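Emska Zweiarmzelle – Tischzelle für Versuche zum beidhändigen Greifen

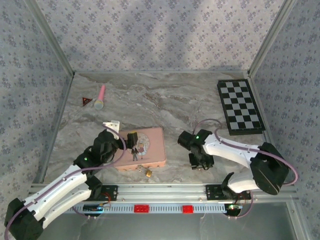
Wofür die Zelle gedacht ist

Die Emska Zweiarmzelle ist ein Versuchsplatz für Gruppen, die Verfahren des Imitationslernens an kleinen Alltagsgegenständen prüfen. Gebaut wird sie von Stodance in Jundmont. Beide Arme sitzen auf einer gemeinsamen Aluminiumschiene an der Vorderkante und teilen sich die Arbeitsfläche. Ein Etui mit Metallverschluss, ein kleines Vorhängeschloss daneben, weiter hinten ein Spielzeugmikrofon: Solche Aufbauten sind der Normalfall, denn am Verschluss zeigt sich schnell, ob eine Steuerung mit kleinen Beschlägen zurechtkommt.

Wechselnde Oberflächen

Tischplatte und Wandverkleidung lassen sich austauschen. Marmorierte Platte und geblümte Tapete gehören zum Dekorsatz 2 und sind absichtlich unruhig gewählt. Wer nur vor einfarbigem Hintergrund trainiert, bekommt bei einem Dekorwechsel oft deutlich schlechtere Werte. Die Eckprofile bleiben beim Umbau stehen, es werden nur die Flächen getauscht. Ein geübter Anwender braucht dafür 20 Minuten.

Das Mekonnen-Protokoll

Zur Zelle gehört ein Versuchsprotokoll, das Wondimu Workneh für die Aufgabe »Verschluss und Schloss« ausgearbeitet hat. Es trennt die Rollen der Arme: Einer hält das Etui am Deckel, der andere führt das Schloss. Vor jedem Durchgang werden Lage und Drehung der Gegenstände neu ausgelost. Nicht benötigte Teile bleiben als Ablenkung auf dem Tisch.

Im Referenzversuch wurden 200 Durchgänge mit wechselnder Anordnung gefahren. In 124 davon war das Schloss am Ende eingehängt. Die meisten Fehlversuche entstanden beim Aufnehmen des Bügels – das Halten des Etuis machte wenig Schwierigkeiten. Ein Durchgang zählt nur, wenn das Etui danach noch auf der Platte steht und niemand eingegriffen hat.

Lieferumfang

Arbeitsraum mit Rück- und Seitenwänden
Zwei Arme mit Greifern, vormontiert auf der Schiene
Lochleiste für Elektronikmodule
Verkabelung
Dekorsatz 2
Protokoll als Druckfassung und Datei

Die Gegenstände für die Versuche sind nicht enthalten. Eine Liste mit Maßen liegt dem Protokoll bei.

Hinweise zum Betrieb

Kabel vor dem ersten Lauf über den gesamten Bewegungsbereich prüfen. Nach jedem Dekorwechsel ist die Kamera neu zu kalibrieren. Die überarbeitete Fassung des Protokolls erscheint im Mai, vorhandene Messreihen bleiben damit vergleichbar.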